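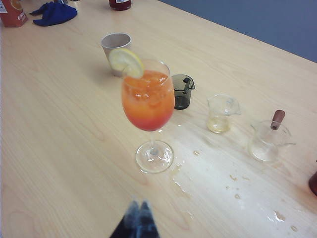
About us

Hi, and thanks for clicking through! We're Matar, a small shop that writes house rules for robots. We don't build the arms and we don't sell them. What we do is sit down with the people who do (and the people who have to work next to them all day) and figure out what good practice looks like when a machine is pouring, carrying or wiping down around humans.

I started the company after years of writing safety sheets for a kitchen equipment firm. I loved the work, but the sheets were always about the machine on its own, bolted to a floor, with a fence around it. Then the arms got smaller and the fences came down, and people began asking me things I had no page for. Who wipes the table? How full can a glass be before the arm is allowed near it? Can a guest reach in for a lemon slice while the thing is still moving? (No. Please don't.)

So now we have pages for all that. Our drinks service code is the one most people know us for. It has 13 rules, it fits on both sides of one sheet, and it's written so that somebody on their first shift can read it standing up. A few favorites:

Glass with a stem gets its own speed limit, and it's slower than you think.

A spill on the work surface means the arm stops, a person wipes, and a person restarts it. We don't let the robot decide that a puddle is small enough.

Pitchers go back to the same spot after every pour, even the empty ones.

Cloths stay out of the reach zone while the arm is live. I still get letters about this one!

Garnish is checked by eye before the glass leaves the table.

Our first client was Furnico, who wanted rules for arms that move furniture samples around a showroom, and that job taught me how much of this is really about where people stand. Felto came next with a fabric folding line – a lovely bunch, very patient with my questions – and these days we also look after the handling guide for Pikumon, a countertop arm for cafes and small bars.

We're seven people now. Two of us used to tend bar, one taught high school shop, and the rest of us came from various corners of testing and inspection. We keep a log of every trial we sit in on, good or bad, and it stood at 1,344 entries the last time I looked. When a rule changes, you can trace it back to the entries that changed it. The drinks code has had 41 edits so far and I expect plenty more, mostly to the part on ice, which I've never been happy with.

Every October we open the drafts up for comments. Anybody can send one in, and you don't need an engineering degree. Some of our best wording came from a dishwasher who thought ours was too fancy, and it was.

If you run a place with an arm in it, or you're thinking of getting one, drop us a line through the contact form. Tell us what it handles, who works beside it and what worries you most. I read them all myself, usually with coffee, and I'll write back.

Page last updated 6/9/23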